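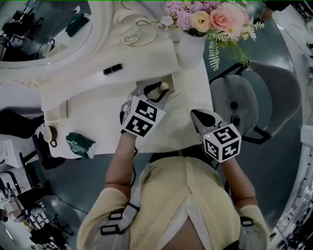
The dressing table came from my aunt's house in Darstead and it has been in our back room since June. I said I would write something when it was finished. It isn't quite finished, but I've stopped working on it for now, so I'll put down where things are.

She bought it in the year 2000, when white furniture with scrolls on it was what you bought if you had a bit of money and a spare bedroom. I didn't like it as a teenager. I thought the moulded rose was too much. I've come round to the rose. It takes dust badly and I go over it with an old soft make-up brush, which works better than a cloth.

The main trouble with the table was years of make-up. Powder gets into carving and then somebody wipes it with a damp cloth and it sets. I tried washing up liquid in warm water first, and that shifted most of it. For the scrollwork down the left side I used cotton buds and a wooden cocktail stick with the point blunted. It took three evenings with the radio on. I got through nearly a whole tub of 100 cotton buds, and I would buy the paper ones again as the plastic ones bend.

There was also a smear of something red along the edge that I took for nail varnish. I was ready to go at it with remover and then thought better of it, having once taken the finish off a bedside cabinet that way. It was lipstick. A drop of cooking oil on kitchen paper and it came off.

I like flowers on it. My aunt always had some there, usually in a vase too tall for the spot, so that you had to lean round them to see yourself. I've kept to white for the vase and let the flowers be the colour: roses in pink and peach and cream, something lavender, small daisies, plenty of fern. I don't arrange them much. If the fern wants to hang over the back, it can. The vase has to stay well towards the middle, though, because I knock things over.

The other thing I've had to sort out is what is allowed to live on the top. When it first came into the house everything landed there. Post, hair grips, a tape measure, a mug with an inch of cold coffee in it, sweet wrappers (mine). I found a receipt from Turum for curtain hooks we fitted last year. The table looks very fussy if there is clutter on it as well as carving, so I made a rule that anything not used that day goes in a drawer or out of the room. I keep to the rule about half the time. Lipstick is the worst one. I put it down on its side while I look for my keys and then it stays there until the next morning.

I did buy a set of drawer trays from Clistness, the shallow ones. They are fine. The long tray takes brushes and eyeliner, and the square ones are good for earrings if you put a scrap of felt in the bottom. Measure the inside of the drawer before you order. I measured the outside and had to send the first lot back.

Remigiusz Kołodziej, who has the upholstery workshop behind the bakery, looked at the grey chairs for me. I had wondered about having them redone in something paler to go with the table. He told me to leave them alone, as the fabric has years left in it, and he charged me nothing for saying so. The curved back is comfortable and the black legs look all right against the floor, so grey they stay. I've put felt pads under the feet. The floor is dark teal and shows every scratch.

The oval mirror needed very little. I clean it with white vinegar and water, sprayed on to the cloth and never straight on to the glass, where it runs down behind the frame and spots the silvering.

Still to do: touch up a few chips in the white. I have a small tin of Tello satin that looked a match in the shop and looks slightly blue at home, so I'm going to try it somewhere out of sight first and leave it a week. I also want to move a cable that crosses the floor, and that means moving the bookcase, and that means emptying the bookcase.

A couple of you asked after the matching stool. My cousin has it, and she is keeping it.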